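# lundon-joinery-terms

A bilingual glossary (Spanish–English) of joinery and workbench vocabulary, stored as plain text tables. Current release: 3.
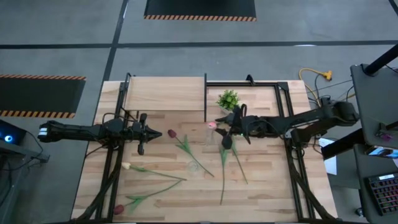 The glossary holds 3,000 entries drawn from workshop manuals, timber merchants' price lists and apprentices' notebooks. Each entry pairs one Spanish headword with one or more English equivalents, a part of speech, a region code and a short usage note. It is meant for translators and for people writing software that has to label parts, tools or cuts in both languages.

## Layout

```
terms/
 timber.tsv
 joints.tsv
 tools.tsv
 benches.tsv
sources/
 index.tsv
scripts/
 check.py
 merge.py
CHANGES.md
```

Files are UTF-8, tab-separated, with Unix line endings and one header row. Empty fields are left empty; do not write `NA` or a dash.

## Fields

| Field | Type | Notes |
|---|---|---|
| `id` | string | Stable across releases. Never reused. |
| `es` | string | Headword, singular, lower case, with accents |
| `en` | string | Equivalents separated by a semicolon |
| `pos` | string | `n`, `v` or `adj` |
| `region` | string | Code from the list in `sources/index.tsv` |
| `source` | string | Key of the source document |
| `note` | string | Free text, English only |

There are 29 region codes. A term used everywhere carries the code `gen`. A term recorded in several regions gets one row per region, even when the English is the same – `merge.py` will fold these together if you don't need the distinction.

## Spelling

English follows British usage: `mould`, `grey`, `vice` for the clamping tool. American forms appear in the `note` field only where they differ enough to cause trouble. `Cramp` and `clamp` are both given, in that order.

Spanish headwords keep the spelling of the source unless it is plainly a misprint. Corrected misprints are listed in `CHANGES.md` under the release in which they were fixed.

## Sources

- **Farías**: workshop manual, typed, scanned and keyed by hand. Main source for `joints.tsv`.
- **Lasach**: timber price lists. Good for species and grades, weak on verbs.
- **Kilov**: tool catalogue in Spanish and English. The English side was poor and has been redone throughout.

Notebook entries are keyed `nb` and carry no personal details.

## Checking

```
python scripts/check.py terms/
```

The script reports duplicate identifiers, unknown region codes, stray tabs and headwords with a capital letter. It exits with a non-zero status on any error. Warnings about long notes can be ignored.

## Known problems

- `tools.tsv` mixes names for hand planes and moulding planes. Aldana Sosa is splitting them; expect changed notes but the same identifiers.
- Plywood grades from the Lasach lists have no settled English equivalent. The Spanish is left in the `en` field, in square brackets.
- Sorting is by code point, so accented initials fall at the end.

## Contributing

Send one change per patch and name the source. Entries without a source are not merged. Spanish is reviewed by Valentina Durán and Ulises Maldonado, English by Gunārs Paulauskas. Where reviewers disagree, both forms go in and the note says so.

Corrections for the next release close in July.

## Licence

Tables: CC BY 4.0. Scripts: MIT.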